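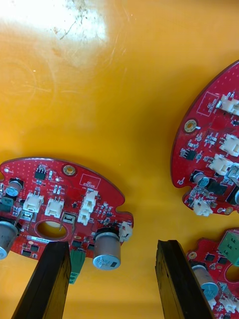
Three red circuit boards on the orange table.

I spent most of March trying to fix the doorbell, and I want to write down what I did while I still remember it.

We moved into this house with a wired doorbell that worked when it felt like it. It's a Nelilell, a make I had never heard of, with a chime box in the hallway and one button at the front. Sometimes it rang once, sometimes it buzzed, and on cold mornings it did nothing at all. The neighbors learned to knock. Delivery drivers did not, so I kept finding cards on the mat while I was sitting 21 feet away in the kitchen.

My first guess was the button. I took it off the wall, cleaned the contacts with a bit of fine sandpaper and put it back. That got me 2 good days. Then I replaced it with a new one from the hardware store on Quispe Street, which had a nicer click and made no difference.

My second guess was the transformer. Finding it took an entire evening. In our old place it was next to the breaker panel, where you would expect it. In this house somebody had screwed it to a joist in the crawl space, behind a heating duct, and run the wire up through the hall closet. I measured the output and it was fine. I did find a window screen down there that fits the upstairs bathroom, so the evening wasn't a total loss.

By then I was ready to buy a wireless one and be done with it. I mentioned this to Wondimu Berhe, who lives across the street and used to wire houses for a living. He asked if I had looked at the splice. I said what splice. He said there is always a splice.

He was right. Behind the coats in the hall closet, under a blank cover plate that had been painted over at least twice, two pairs of wires were twisted together and wrapped in old cloth tape. The tape had dried out and one of the twists was so loose it came apart when I touched it. I turned off the breaker, cut back to clean copper, stripped the ends and used proper wire nuts. The whole job was done before lunch, and that includes looking for the wire strippers, which were in the car.

It has rung every time since. The chime is louder than I expected, and the dog hates it – she goes under the bed and stays there for a while.

The cover plate still needs paint. I'm going to do the inside of the closet at the same time, and I have half a can of the hallway color left, so that's probably what it will be.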